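Careers and calls > Open calls > Teleoperation

Operators wanted for remote control of robot arms (part-time, paid, training included)

Linis is looking for people who will show our robot arms how to do small household jobs. You do not need a technical education. You need calm hands, good eyesight (glasses are fine) and the patience to do one movement many times with full attention.

The work belongs to our project Grolarwood, in which we collect demonstrations of tidying: shoes, slippers, cups, folded cloths, toys. The operator moves a pair of hand controllers and the arms at the table follow. Every completed task is stored as one demonstration, and the models are later trained on these recordings. Our aim for this season is 3,000 demonstrations of good quality. We have almost 27 hours of material from the pilot, but much of it was made by our own engineers, and they all move in the same hurried way. We need other hands.

What you will do

You work in shifts of four hours, with a pause of 12 minutes after each block. In a block you repeat one task from the task sheet, for example "pick up the sandal and set it down beside its pair". Between the attempts you change the starting position of the objects by hand, as the sheet says. When an attempt goes wrong you press the red pedal and write one short sentence about the reason. Please do not hide the failed attempts. They are kept separately and we use them too.

On some shifts you will work with the other method, where the arm is made soft and you guide it directly by its wrist. This is slower and asks a little more strength from the shoulders. Tell us in your application if this is a problem for you – there is enough remote work for everybody.

What we ask from you

You are at least 18 years old and you may legally work in the country. You can come to our workshop for at least two shifts in a week, during at least three months. You understand written instructions in English; the spoken English can be simple. You can sit for longer periods and you do not get dizzy from looking at a screen while your hands are moving. Experience with video games, sewing, model building, dental work or playing an instrument is welcome, but we will not prefer you for it without seeing the trial.

Left-handed people are especially invited to apply, as we have too few.

What we offer

An hourly wage, paid monthly, also for the training days and for the time when the equipment is being repaired. Travel costs inside the city are returned to you against the ticket. Tea, coffee and a warm lunch are free on the long shifts. After three months you can ask to become a shift lead, who checks the recordings of the others and writes new task sheets.

The training takes 2 days. On the first you practise with soft blocks using the Pular controllers, and on the second you do real tasks with footwear and dishes. At the end there is a short trial, and we tell you the result on the spot.
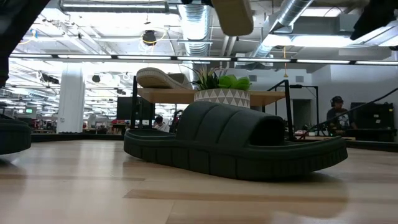 Footwear task: green slide sandal on the table, a lighter sandal on the shelf behind.

Sandals are harder than they look in the task sheet. The thick strap can be gripped in several ways, and we want all of these ways in the recordings, so please do not search for one perfect movement and stay with it.

How to apply

Write a short letter to Obed Ankrah, who is responsible for the operators, through the form on our contact page. Please mention which hours suit you (mornings from 8:00 or afternoons from 13:00), which hand you write with, and when you could begin. A CV is welcome but not necessary. The next group starts in May. We answer every letter, but it can take up to two weeks.

Comments (3)

marisol_k: Is it possible to do this from home? I have good internet and a quiet room.

Obed Ankrah: Thank you for the question. At this moment no, the controllers stay in the workshop. The remote part means that you sit at a separate station.

T. Brandt: I did the pilot at Shetty before this. My wrists were tired in the first week and after that it was fine. Bring a cushion for the chair.

We use cookies to remember your language and to count visits. Accept all | Only necessary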